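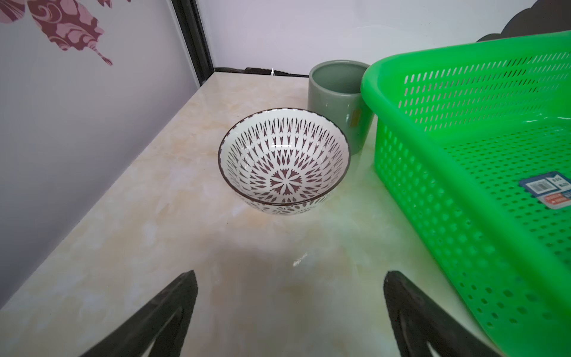

Slide 1: Patterned bowl and green cup

Speaker notes, currency risk for small importers
Skidham small business evening, 1 September 2019

Start with who the talk is for. You buy goods in one currency and sell them in another. You might do this twice a year or every week. You have an invoice due in 60 or 90 days and you don't know what it will cost you at home. That gap is the whole subject tonight.

Ask for hands: who has a foreign currency account? Who has booked a forward? Wait for the second one, people are slow to admit it.

Slide 2: One invoice
Say a shop in Erkville orders stock from Taipe and agrees to pay 2000 in the supplier's currency. Between the order and the payment the rate moves against them. On one order they may shrug. If they place 14 orders a year and the rate keeps going the same way, it comes out of the margin, and the margin on tableware was thin to begin with.

Work the sum on the board. Keep it slow. Home cost equals the invoice amount times the rate on the day you pay. Then do it again with a rate 2 percent worse. Let them see that the price list on the shop shelf has stayed the same.

Slide 3: What the rate on the news means
The rate you see on the news is the middle of the market. You will not get it. The bank or broker adds a spread, and there may be a fee on top. When you compare quotes, ask each one the same question at the same time of day: if I send you this much today, how much lands in the supplier's account? Write down that figure and ignore the rest.

Mention that rates can jump when jobs figures or a central bank decision come out. If a payment is not urgent, avoid sending it in the hour either side. Don't get drawn into forecasts here. Somebody always asks where the dollar is going. Answer is I don't know, and go to the next slide. 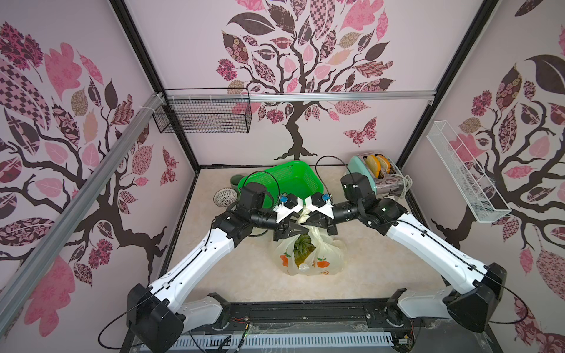
Slide 4: Four ways to handle it
Do nothing. Fine if foreign purchases are a small part of your costs and you can raise prices quickly.

Buy early. You convert the money when you place the order and hold it in a currency account. Simple, but it ties up cash.

Forward contract. You fix a rate now for a date later. You are committed even if the rate goes your way, and you may be asked for a deposit. Check the smallest contract size before you spend time on the paperwork.

Invoice in your own currency. The supplier takes the risk and will usually put something in the price for it. Ask for both prices and compare.

Slide 5: The Gustberg order
My own mistake. In May I had a payment due to Gustberg and the rate looked poor, so I waited for it to come back. It didn't. I paid two weeks late, lost the early payment discount and got a worse rate. Total cost was 300 more than if I had paid on the first day. The discount alone was worth more than the move I was hoping for.

Point to make: decide how you will pay when you place the order, and write it on the order.

Slide 6: A plain routine
Keep a sheet with the due date, the amount, the currency, and the rate you used when you set your selling price. Look at it once a month. Cover part of what is due in the next quarter and leave the rest open if you are unsure. Half and half is a fair place to begin.

Handout has the blank sheet on the back.

Questions. If short of time, skip the part on options, they can ask me at the door.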